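Stunodbridge Craft Hall – fire and electrical walk-round
Sheet 3611, replaces 3628
6 Jun 2019

Exit signs lit: Yes. The one over the side door was also "yes" in April, when I could not find a bulb in it. Whoever ticked that box should say what they were looking at.

Fire doors close fully: Main hall yes, kitchen no. The closer gives up with a hand's width to go. Trulletti came to adjust it and have billed us for 2 visits. I would like to see the difference.

Extinguishers in date: Yes, by the tags. The foam one by the stage has a tag in date and a pin that moves when you breathe on it. Fail, whatever the tag says.

Cutting room, tables and sockets: Pass with comments. Sockets sound, no scorching. The new Kesov extension leads are sold as "heavy duty", a phrase that means nothing without a rating, and I couldn't find one on the packaging.
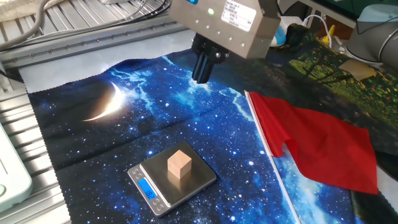
Fabric storage: Racks are 35 cm from the heater. The hirers' notes call this "well clear". I don't. Move them to the far wall and mark the floor.

Iron station: Rungrueang timer switch fitted. Claimed to cut the power by itself. Not tested, so not passed – I'm not signing for a leaflet.

First aid box: Full, apart from the eye wash, which is missing again.

Alarm test: Heard in the hall and kitchen. Faint in the upstairs toilet with the fan running. The last sheet says "audible throughout". Was the fan on?

Result: Not passed. Recheck kitchen door, foam extinguisher, racks and timer.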